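Desk organizer on a wood top: mesh tray or just a cup?

benchleft_40
Posted Mar 2, 2023

Trying to settle on a layout for a shared table. Butcher-block style top, one lamp, one plant, and something to hold pens and sticky notes. I have a budget of 40 dollars for the organizer and the plant together. The lamp stays. It has a white shade and a silver base and it takes up more room than I would like.

My question is whether the combined organizers (tall cup on one end, low tray next to it) are worth it, or if you end up using the cup and filling the tray with junk.

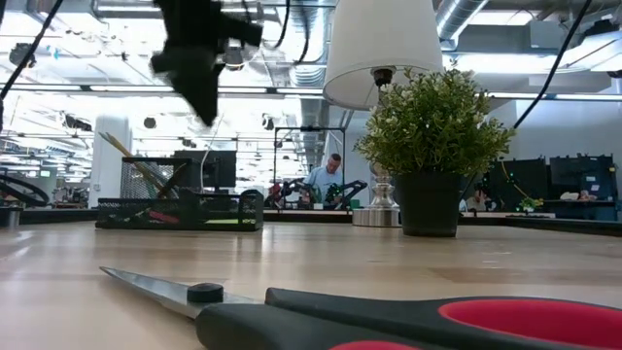
The other thing is scissors. They never fit in the tray and they make a cup top-heavy, so they end up lying on the table. I would like them to have a spot.

tallowroad
The combined kind is fine. I have had one from Omden for years. The tray gets junk in it but it is a small tray, so it is a small amount of junk. Sticky notes go in the tray, pens in the cup, done.

Scissors go on a hook under the table edge.

Skevon_fan
Disagree on the hook. On a shared table people won't reach under to put them back. I tried it at work and by May all three pairs were in a drawer in another room. Leave them on top, handles toward whoever sits there most.

Also, move the lamp to the back center if it isn't there already. With it on one side, half the table gets the light.

benchleft_40
Back center is where I keep coming back to. Lamp at the back, plant in front of it, organizer to the left of the plant.

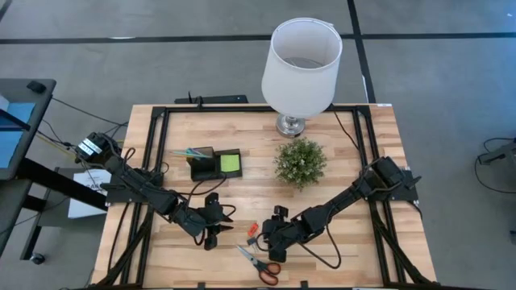 Lamp at the top, plant just below it, organizer to the left.

tallowroad
That works. I would still push the organizer farther left. Long pens lean out of those cups and you catch them with a sleeve.

quietgrain
Is the plant real? If it is, put a saucer under the pot. I had a dark ring on an oiled maple top and sanding it out took a whole Saturday.

benchleft_40
Going artificial. I don't want to water it.

quietgrain
Then forget the saucer. Felt pads under the lamp, though. Metal bases scratch.

Skevon_fan
Felt collects grit and then the grit scratches. Use cork.

quietgrain
Never had that happen with felt. Change the pads once a year.

benchleft_40
I have cork here already so I'll use that. Leaving the scissors on top for now. Will look at the Omden organizer this weekend.

Related threads
Bangash drawer dividers, do they slide?
Oil or wax for a butcher-block top
Replacement shade for a Wornalex table lamp
Best place for an outlet strip on a shared table
Pencil cups that don't tip over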